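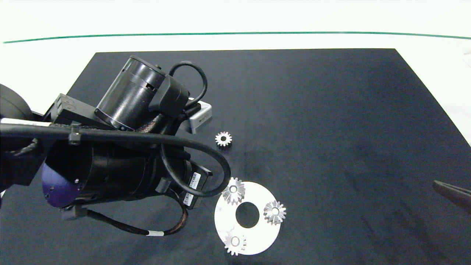 작업대에 매트 까는 법, 급하게 적어둠. 3년째 쓰면서 바꾼 것만.

매트 색
어두운 색 추천. 흰 상판에 바로 작업하면 눈부심. 작은 나사, 흰 부품은 진한 매트 위에서 훨씬 잘 보임. 대신 먼지도 잘 보임. 이건 감수.

크기
손이 닿는 데까지만. 상판 전체 덮으면 걷어내기 귀찮아서 청소를 안하게 됨. 나는 뒤쪽에 흰 바닥을 좀 남김. 연필, 메모지 두는 자리. 뒤쪽 모서리는 상판이랑 나란히 맞출것. 비뚤어지면 자 댈 때마다 헷갈림. 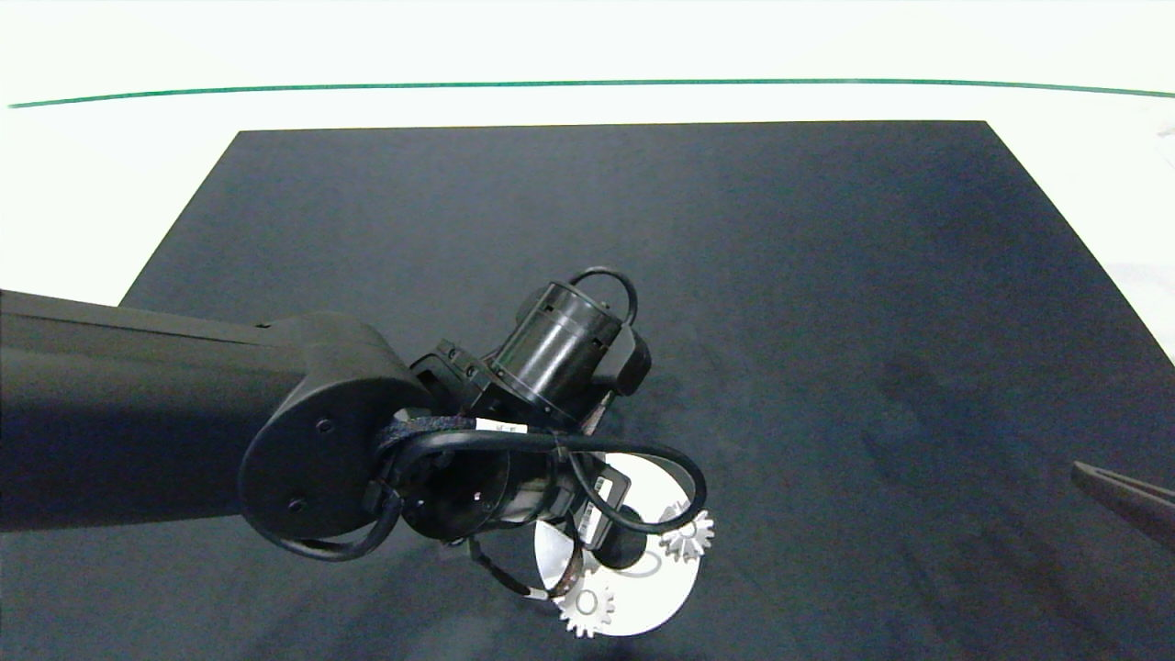
진한 회색 매트, 뒤로 흰 바닥 남긴 상태

케이블
매트 위로 늘어지는 선은 고리 지게 묶어서 위로. 너무 팽팽하게 묶지 말고 움직일 여유는 남기기. 벨크로 타이가 제일 편함. 케이블타이는 자르다가 선까지 자른 적 있음(두번). 선마다 라벨 하나씩 감아두면 나중에 안 헤멤.

보풀, 먼지
천 매트는 보풀이 문제. 순서는 이렇게.
1. 물건 다 치우고 털기. 밖에서.
2. 테이프 클리너로 한 방향으로만. 왔다갔다 하면 다시 붙음.
3. 남은 건 마른 수세미로 살살.
물티슈는 비추. 얼룩지고 결이 누움. 급하면 마스킹테이프 손에 감아서 톡톡.
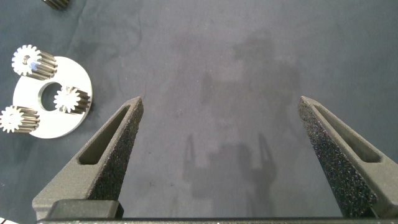 천 매트 가까이. 보풀 몇 점, 옅은 주름

주름
접어서 보관하면 꼭 생김. 말아서 세워두기. 이미 생겼으면 뒤집어서 하룻밤, 위에 두꺼운 책. 다리미는 뒷면이 고무면 절대 안됨. 루신다(Lucinda Ruiz-Ortega) 님 댓글에는 드라이어 약하게 쐬고 바로 눌러두면 된다고. 아직 안해봄.

그림자
등이 머리 바로 위에 있으면 손 그림자가 작업하는 자리에 떨어짐. 진한 매트에선 더 안보임. 스탠드 하나 왼쪽 앞에 추가. 왼손잡이는 반대로.

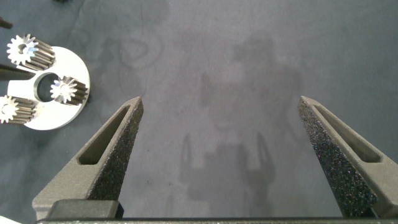 납작한 물건은 어두운 천 위에서 집기가 은근 불편. 가장자리를 손톱으로 긁지 말고 한쪽을 눌러서 반대쪽을 들 것. 가운데 구멍 있는 건 구멍에 손가락 걸면 바로 들림. 자주 쓰는 판은 매트 왼쪽 위, 그때그때 쓰는 건 오른쪽. 자리 정해두면 찾는 시간이 줄어듬.

교체는 가장자리가 말려 올라오면. 39cm짜리 작은 것도 하나 사두면 접착제 쓸 때 그 위에만 깔고 하면 됨. 본드 묻은 천은 못 살림.

다음엔 서랍 정리 올릴 예정.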